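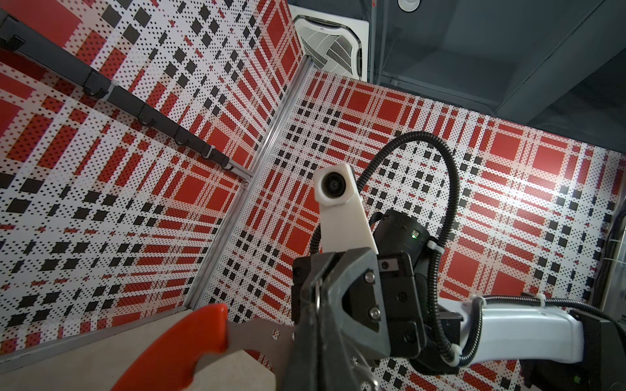
# Your accent wall is not going to save you

A paint company wants me to believe that a wall can improve my character. Their brochure came through my door in November and I have kept it on the kitchen counter ever since, because it annoys me and I like having it handy. Green will make me calm. Yellow will get me talking to my family. There's a deep blue, sold under the Prurerer label at a price I won't repeat, that is supposed to help me finish things.

I've lived in Otdale long enough to see the same three blocks of Main Street go through orange, then gray, then a kind of oatmeal. At each change somebody explained to the local paper what the new color would do for foot traffic. The oatmeal was going to be "welcoming." The shoe store closed anyway.

My complaint isn't with color. Paint your place any way you want. I like a loud wall, and a big red, white and black plaid has more nerve in it than anything in that brochure. What I don't buy is the claim that the wall then goes to work on you, quietly, like a vitamin.

## Where is the proof?

I asked at the store. The clerk was nice about it and gave me a second brochure. It mentioned "studies" twice and didn't name either of them. It did have a customer survey, 174 people, all of whom had just bought the paint. Most of them reported feeling better in the room. Of course they did! They had moved the furniture, washed the windows, thrown out five years of magazines and put up something fresh. I'd feel better too, and I'd feel better if the fresh thing was beige.

You could run this properly. Give one group of people the calming green and another the same cleaned-up room in its old color, then come back in six months and see who's yelling at the dog. I have a guess about how it would come out, and I have a guess about why the people selling the green haven't tried it.

The Wei, our coffee place by the bus stop, got the full treatment last spring. A consultant picked a soft pink to make customers linger. Customers did linger. They had also put in chairs with backs, and the old ones were stools bolted to the floor. When I pointed this out I was told I was missing the bigger picture. 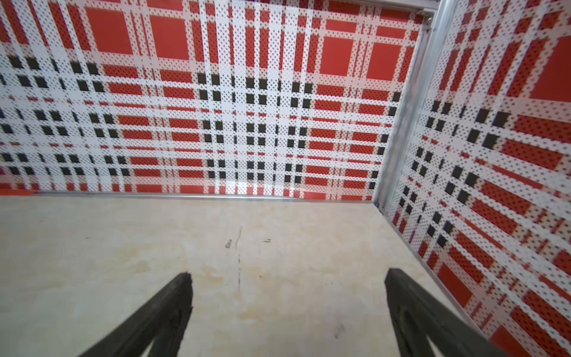

## Pattern gets it even worse

If plain color is oversold, pattern is punished on even thinner evidence. Busy walls are said to tire the eye, shrink a room, wreck your sleep. My aunt's hallway had wallpaper with birds on it the size of chickens, and she slept like a stone for over forty years at the end of it. One aunt is not a study. She is one more aunt than the brochure offers.

The Dano, where I get my hair cut, has stripes on every wall and a checkered floor, and I have never seen a person in there look tired by anything except the wait.

So buy the color you like. If the can promises to fix your marriage, check the price of the can next to it, the one that only promises to cover in two coats. I did, and went home with that one. It's a brown. The family talks about as much as before.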